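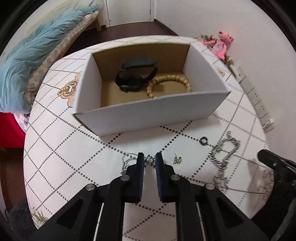 Homa Nouri wrote:

> Chains last, always. If the chain goes in first, everything
> you put on top of it ends up threaded through it. I lost an
> evening to a wheat chain and two bracelets that way. Also,
> is plain corrugated all right against silver for more than
> a few weeks? The Rawat sheet only covers cloth pouches.

On chains last: agreed, with one condition. Fasten the clasp before the chain goes anywhere. An open chain has two free ends and will knot by itself in a box that gets carried up one flight of stairs. Closed, it has none, and the worst you get is a twist.

If there is a pendant or a ring on the chain, lift by that and let the chain hang until it stops turning. Lower it so the chain lands first and the pendant comes down on top of it. Doing it the other way round puts the pendant underneath, and you will be fishing for it later.

On the cardboard: I would not leave silver in bare corrugated over the winter. Ordinary brown board can give off enough sulfur to dull a polished surface, and it holds moisture. For sorting on the table, or for a move across town, it makes no difference. For storage I use a zip bag with the air pressed out, one chain per bag, with the clasp left just outside the seal. The bags then go in the box. Anti-tarnish strips help if you replace them. I change mine in November and write the date on the lid.

Wooden beads are the opposite case. Do not seal them. A strand on elastic should lie in a loose circle with nothing heavy on it, and it should not share a bag with silver. Stretch cord takes a set if it is kept under tension, so no bracelet cards and no jar necks.

Watches with silicone straps: keep the strap off anything lacquered or printed. It can mark the finish after long contact. Loop it closed, power the watch off, and charge it partway if it will sit for more than a month. I would put it in a separate compartment from the chains in any case. A buckle edge is enough to catch a fine link.

Shahla asked off list about the Nuvard divider inserts. They fit the small box but the cells are too narrow for a watch unless you pull one wall out. The wall does not go back in cleanly, so decide first. I have 8 spare inserts here, no charge, if someone will cover postage.

Still open from the earlier thread: whether the Tunditz liner paper is buffered. Chie was going to check the label. Buffered is fine for the beads, but I would want unbuffered next to the silver.

Hamidreza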